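Recording demonstrations for a two-arm robot in simulation

Posted by Cameron Leckie, Feb 3, 2021

This page covers how we record teleoperated demonstrations for household tasks in Vircombe, our simulator. It assumes you have Vircombe installed and the handheld controllers paired. If you don't, do the install page first and come back.

The task used here is clearing a table. The operator drives both arms by hand, and the recorder saves joint positions, gripper commands and the head view at every step. The same steps work for other tabletop tasks with small changes to the config.

1. Load the room

Start Vircombe and open the Homthorpe living room. Wait until the furniture has finished loading before you spawn the robot. If you spawn too early the base can end up partly inside the table, and the physics will throw it across the room.

Place the base so the long side of the table is on the robot's left. Drive up slowly and stop while there is still a gap between the body and the table edge. You want the left arm to reach the middle of the table without being fully stretched out. A fully stretched arm jerks when you try to pull it back, and those jerks end up in the data.

2. Set the arms

Press Home on both controllers. Then hold the clutch button on the left one and move your hand to where it feels comfortable. When you release the clutch, the arm follows your hand from that point. Do the same on the right.

For this task the left arm does the work. Keep the right one raised with the gripper open, out of the way of the table. You can lock it from the Illo panel under Arms, Hold. I lock it every time. A resting hand drifts more than you'd think.

3. Record

Press the trigger and the pad together to start. The bar at the top of the panel turns red.

Go for the larger dish first. Come in low, bring the gripper up to the rim, and close it at half speed. Lift only a little before you tilt. If the dish slips, don't stop the recording right away. Put the arm back, try again, and mark the episode as a retry when you save it.
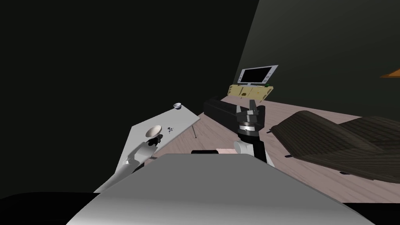

Move at a steady pace and avoid pausing in midair to think. Long pauses teach the policy to stand still. If you need to work out your next move, pause the recorder with the pad button, look around with the head view, and then continue.

Leave the small items for last. They roll when the wrist brushes them, and once they're on the floor the episode is finished.

An episode can run up to 1,518 steps. After that the recorder saves what it has and resets the room.

4. Check the episode

Open the file in Calvo and play it back at double speed. Look for these problems:

Gripper closes but the object doesn't move with it
Arm passes through the table edge
Right arm moves while it should be locked
Long flat stretches in the joint plot

Delete anything with the second problem. The others can often be trimmed. Calvo keeps the original next to the trimmed copy, so check disk space if you're on a laptop.

5. How many to record

For one layout of the room, 200 good episodes gave us a policy that worked most of the time. When we randomized the dish positions we needed 2,000, and that took 2 operators until June. Start with the fixed layout. Train on it, see where it fails, and only then turn on randomization in the task config.

Save often, and write the operator name in the notes field. People drive differently, and you will want to sort by that later.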